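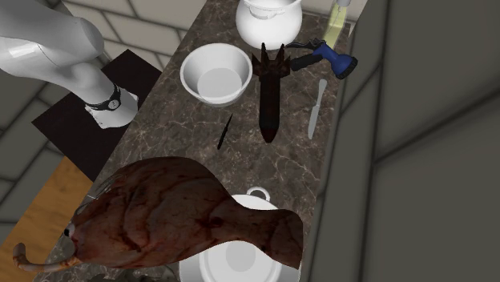 Figure 3. Simulated kitchen counter used in the purchase study.

4.2 Planning the equipment budget

The first budget for the Nenovmont kitchen cell was prepared in August, before any arm was ordered, and it contained only the price of the hardware. Marius Roman then proposed to test the shopping list in simulation, so that each gripper under consideration could be tried on the same set of objects. The counter in Figure 3 is a demanding one for a single tool: the white bowl is deep with a thick rim, the table knife lies flat on the marble, and the large piece of raw meat is far bigger than either. We ran 822 trials with the gripper models of two suppliers, Prallel and Grimance, and recorded which objects would need a second tool.

The result changed the order of spending. Of the 23 objects in the full set, nine could not be lifted by the cheaper gripper in over half of the trials, and most of these were flat or very wide. We therefore moved a tool changer from the second year to the first - a cost which the original plan had left out completely - and postponed the second arm. Paraschiva Manole also asked for a separate line for cleaning and spare finger pads, as contact with raw food shortens their life. In the revised plan, 80 per cent of the first-year money is fixed before delivery, and the remainder is kept for changes after installation at the Seixas site.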